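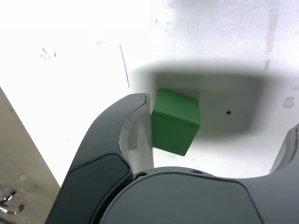 Kesar plain cubes
Allham Equipment > Tabletop and practice > Cubes and blocks

Product code: KC-17
Sold in: single-colour bags or mixed bags
Colours: red, yellow, green
Finish: matt
Edges: slightly rounded
Availability: in stock at Prumville

Description

Kesar plain cubes are for stacking, sorting and placing exercises on a table or bench. They have no letters, numbers or patterns on them, so you can give each colour whatever meaning your exercise needs. The three colours are easy to tell apart on a white surface and we recommend a plain white or pale top if you have one.

The green is a medium green. Customers who bought from us under the old Ostrowski listing have asked whether it is the same shade, and it is. The cubes are the same too; only the name on the bag has changed. Old and new cubes can be mixed in one set.

The edges are eased a little, which makes the cubes more comfortable to handle but leaves enough flat face for one to sit squarely on another. A stack of two is steady on a level table. Taller stacks depend on how carefully they are placed, and on the table.

Marking out the table

The cubes are supplied without a board or mat. Most people mark their own target squares with black tape, and we stock a suitable one (see Related items). Leave the square a good bit larger than the cube so there is a clear border of table on every side. Then it is easy to tell if a cube has been put down off centre.

Press the tape down firmly at the corners, where it lifts first. If you are going to move the squares between sessions, take the old tape up slowly and clean off any residue before laying the new.

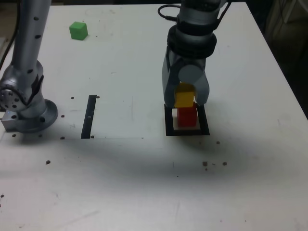
Yellow cube on red inside a taped square, with a green cube further back.

A simple exercise for one set: put one cube of each colour out on the table, name a base colour and a top colour, and build the pair inside the square. The third cube stays where it is. Change the colours over and repeat. For a harder version, turn the cubes at an angle before starting, or use a smaller square.

What is in the bag

Mixed bags hold equal numbers of each colour. Single-colour bags are useful for topping up a set when one colour goes missing, or for sorting work where you want a lot of one and a few of another. Bags are resealable and have the colour printed on the label. Storage tubs are not included.

Care

Wipe with a damp cloth and dry before putting away. Do not use solvent cleaners or scouring pads, as these will mark the matt finish. Grit on the table will scratch the faces over time, so brush the surface down first. Keep out of direct sunlight when not in use — the red in particular will fade on a window sill.

Ordering and delivery

Orders placed before noon on a working day leave Prumville the same afternoon. For quantities of 1,000 cubes or more, please ask for a quotation instead of using the basket. Orders of 2,000 or more are made up to order and sent on a pallet, and someone will need to be there to sign for it. The largest carton we can send by ordinary carrier holds 195 cubes.

Unopened bags can be returned within 17 days of delivery. We cannot take back opened bags unless there is a fault. If a cube arrives chipped or the wrong colour, send us a photo with the order number and we will post a replacement.

Mixed bags were out of stock for most of July. All back orders have now gone out. If yours has not reached you, contact Delphine Esposito in the Allham order office.

Related items

Black marking tape, single roll
White table covering, cut to length
Lidded storage tub, small
Lidded storage tub, large

Page last updated Sat 18 September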